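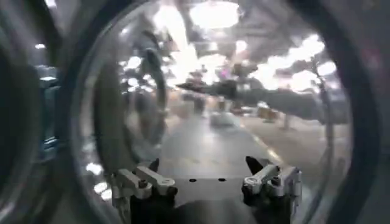

From: Valdir Holanda
To: gripper-users list
Date: September 21, 2025
Subject: Re: Wirklow two-finger kit, wrist camera option

Mireille Ferrand wrote:
> We are pricing the Wirklow kit with the Cokness wrist
> camera for the Jovside cell. The quote is 2,793 per arm,
> camera and bracket included. Does anyone on the list have
> hours on it? I mainly want to know whether both fingertips
> stay in view, and whether the wide lens is usable under
> overhead lights. The data sheet says nothing on glare.

Mireille,

We have had 6 of them at Lindholm since April.

Fingertips: yes, both black tips are in view, along with most of the linkage and the upper edge of the palm plate. The right tip shows larger than the left. If your code assumes symmetry, calibrate each side separately.

Glare: this is the weak point. Ceiling lights wash out the top center and leave streaks and small glints over the upper half. Auto exposure makes it worse. We fixed the shutter and masked the upper part of the image before detection. Past the fingers, expect straight lines to bend toward the rim and distant objects to blur. Boxes on the floor come through as small tan shapes, fine for "something is there" and useless for reading a label.

The border is dark on both sides, so the usable area is smaller than the nominal resolution suggests. Ask for the lens model file. Ours took 28 days to arrive and the generic one was off by 5 pixels at the tips.

I would buy the gripper again. For the camera, get a loan unit first and run it under your own lights.

Valdir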